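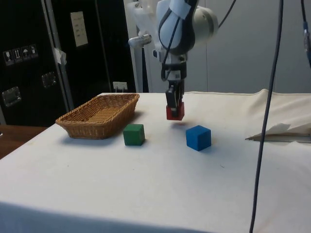
Loter Block and Basket Program
Progress report to the Breathnach Fund
Submitted by Venura Family Services
Jul 14, 2024

1. Purpose of this report

This report covers the second stage of the Loter Block and Basket Program, which the Breathnach Fund has supported since the start of the program year. It sets out the work completed in the reporting period, the condition of the play materials, the spending to date and the matters on which Venura seeks the Fund's agreement before the final stage begins. It should be read with the first stage report, which describes how the families were invited and how the rooms were chosen. That material is not repeated.

2. Summary of progress

The program places simple sorting and packing-away activities in the family rooms at our centres. Each activity uses a small number of coloured blocks, an open wicker basket and a plain cloth laid over a low table. Children aged two to four take part with a parent or carer. The aim is to give families a short, calm task that can be repeated at home with whatever blocks and containers they have.

At the close of the period, 19 tables were in regular use across 15 rooms. A total of 115 families had attended at least one session. The target in the funding agreement for this stage was 15 tables, and the additional tables were set up from existing furniture at no cost to the Fund.

Two items are behind schedule. The printed home card has not been issued, and the replacement of worn baskets has been completed in some rooms only. Both are dealt with below.

3. The activity

The activity has remained close to the form approved by the Fund. A table is covered with a white cloth before the family arrives. The basket is put to one side and the blocks are set out next to it with clear space between them. Red, green and blue were kept as the three standard colours. The adult names a colour, the child finds the block, and the block goes into the basket. When the basket holds all the blocks, the child may tip them out and begin again, or the table is packed up.

Staff reported early in the period that too many blocks on the table led to stacking and throwing. Sorting stopped almost at once. The guidance was changed so that each table begins with one block of each colour, all of similar size. More may be added when the child is ready. Staff in the larger rooms were at first unsure about such a bare table, and several asked whether it would hold a child's interest. Observation notes from the following weeks show that most children stayed with the task longer under the new guidance. The notes are brief and were not kept in the same way in every room, and we would not wish to place too much weight on them.

A second change concerned the position of the basket. In the first stage it stood in the middle of the table. It is now placed at one side, generally the left, with the blocks to its right. This leaves the child a clear area to work in and allows the adult to sit opposite. Left-handed children are offered the reverse arrangement. Rooms with narrow tables have been told that they may place the basket on a stool if that suits the child better.

The packing-away part of the session has proved more useful than expected. Parents have told staff that the phrase used at the table ("red in, green in, blue in") has been carried over to bath toys, socks and shopping. One room has asked whether the same approach could be used with picture books. No decision has been made on this, and it would fall outside the current agreement.

4. Materials

4.1 Blocks

The blocks were supplied by Tremisex in two deliveries. The second delivery arrived later than agreed, and three rooms shared sets in the meantime. All blocks are inspected at the end of each week for chips, rough corners and lifting paint. Those that fail are withdrawn and are not repaired. Losses have been small and mostly involve blocks taken home in prams and coat pockets, many of which have come back.

The green in the second delivery is a little duller than the green in the first. This has had no effect on the activity, but mixed sets look untidy and rooms have been asked to keep the two deliveries apart.

4.2 Baskets

Open wicker baskets were chosen in preference to plastic tubs. They are light and quiet on the table, and a child can see down into the base. Their weakness is the rim. After several months of daily use the weave at the corners begins to work free and leaves short ends that can scratch. Staff have trimmed these where possible and have withdrawn baskets that could not be made safe.

Replacement is under way. New baskets have been issued to the rooms with the heaviest use, and the remaining rooms will receive theirs in the final stage. The replacement baskets are of the same rectangular shape, as round ones were tried and tended to slide when a child leaned on the edge.

4.3 Cloths

The white cloths continue to divide opinion. They show up the colours of the blocks very well, and several parents have remarked on how easily their children find each one. They also show every mark. Small dark specks and general wear are now visible on a number of cloths even after washing, and creasing at the back of the table is common where the cloth is larger than the top. Staff have been asked to fold or tuck the spare cloth so that it does not hang within reach of younger children, who are inclined to pull it.

Venura considered a change to a wipe-clean covering. A sample was tested in two rooms. It was easier to keep clean, but blocks slid on it, and the light from the windows caused glare. We propose to keep the cloths and to increase the number held, so that each table has one in use and one in the wash.

5. Staffing and training

The program is led by Henrik Reinholz, who took over the role at the beginning of the period. Mr Reinholz has visited each room and has rewritten the set-up sheet, which had grown to four pages and was not being read. The new sheet fits on one side of paper. It covers laying the cloth, placing the basket, choosing the blocks, and the weekly inspection.

All room leaders have completed the short training session. Relief staff have not. In two rooms this led to sessions being cancelled while the regular leader was on leave, and a recorded version of the training is now being prepared so that relief staff can complete it before a shift.

6. Feedback from families

Comments were collected by means of a slip handed out at the end of sessions. The response was uneven, and the slips from the afternoon groups are few. Among those returned, the most frequent remark was that the session was calm. Several carers said they had expected more toys and were surprised that so few were needed. A smaller number found the activity too short for older siblings, who finished quickly and then wandered. Rooms may now offer older children a set with two additional colours.

Carers also asked for something to take home. The home card was intended to meet this need. Its wording was agreed in the first stage, but the drawings had to be redone after an early version showed the basket so small that the blocks would not have fitted in it. The corrected card is with the printer and is expected in July.

7. Spending

Spending in the period remained within the approved budget. The largest item was the second delivery of blocks. An amount of $787 set aside for the home card was not spent and has been carried forward for that purpose. Laundry costs were higher than planned — a result of the additional tables as well as the wear noted above — and have been met from Venura's own funds for this period.

A full statement of accounts has been sent separately.

8. Matters for agreement

Venura asks the Fund to agree to the following:

The carrying forward of the unspent home card amount into the final stage.

The purchase of additional white cloths from the materials budget, in place of the storage shelving first proposed. The rooms have found cupboard space and the shelving is no longer needed.

The inclusion of laundry as an allowable cost from the start of the final stage.

9. Next stage

Work in the final stage will consist of completing the basket replacement, issuing the home card and extending the training to relief staff. A closing session will be held in each room, at which families will be given a small set of blocks to keep. Room leaders will be asked to use a single form for their observation notes from the first week, so that the final report can draw on records kept in the same way throughout.

Questions on this report may be directed to Henrik Reinholz at Venura Family Services.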